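Home | Notebook | Sites | Kit list | Contact

We use cookies to remember your settings. Accept | Manage

May, 07:40. Dundell yard, test pile 3

Rig set up on the east mat. Fernanda Pinheiro checked the verticality before we started and again at 2 m. Clay is stiffer than the Prerkitz borehole log suggests, with a thin band of gravel we hadn't allowed for. Auger slowed but kept going.

Cage went in clean. Spacers at the bottom were tight, so trim them on the next one.

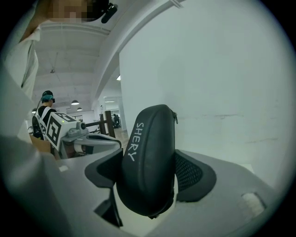 Black zip case, SHERY on the side.

Concrete late from Escobar. Two cubes taken, labelled and left in the curing tank. Shanti Mittal wants the load test held at 50 per cent overnight before we go up to full load. I would sooner wait for the first cube result. To be settled with her.

To do: re-zero the dial gauges, ask Busero for the missing calibration sheet, move the reference beam further from the haul road.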